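Husband on nights, me on days, how do you keep it going?

Asked in Relationships & Family, Fovulthorpe board

Married 11 years, two kids. He moved to nights at the Visgate depot in September and we basicaly pass in the hall now. I get in, he's got his boots on. Not rowing or anything, just nothing to say except who's paid for school dinners. Weekends he sleeps till 2. Anyone been through this? Don't want him to quit, we need the money. Just miss him.

3 answers

Quyên Ung
Did this for years when mine was at Prakanham. Things that helped, in no order.

Pick one meal. Ours was Friday breakfast, his tea really. Phones in the drawer. Toast, nothing fancy, kids already dropped off.

Split the boring talk off from the rest. Dinner money, MOT, whose turn at the dentist, all of that goes on paper by the kettle. Then when you do get ten minutes you're not spending it on admin. 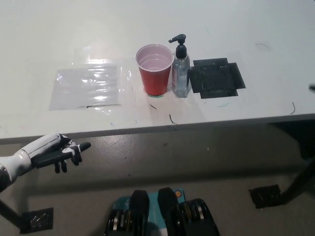 Red cup and pump bottle on the table

Also say goodnight even if it's his morning. A text counts. And tell him what you wrote here, that you miss him, in those words. Mine thought I was cross the whole time. I was just tired. Took us about a month to get the hang of it and some weeks it still went to pot.

Helpful? 719 people said yes

Miah
nights are rubbish, he should ask for days. my brother did and got it

Reply from asker: he's asked, there's a list. Thanks though

Guest
Agree with the paper by the kettle. Would add, don't save up the moans for his day off. We did that and every Sunday was ruined by lunchtime. Also blackout curtains, sounds daft but he'll be nicer with proper sleep and so will you if you're not shushing the kids all day. Is there a babysitter who'd do one afternoon? Even a walk round the block on your own togehter. We used to just sit in the car with chips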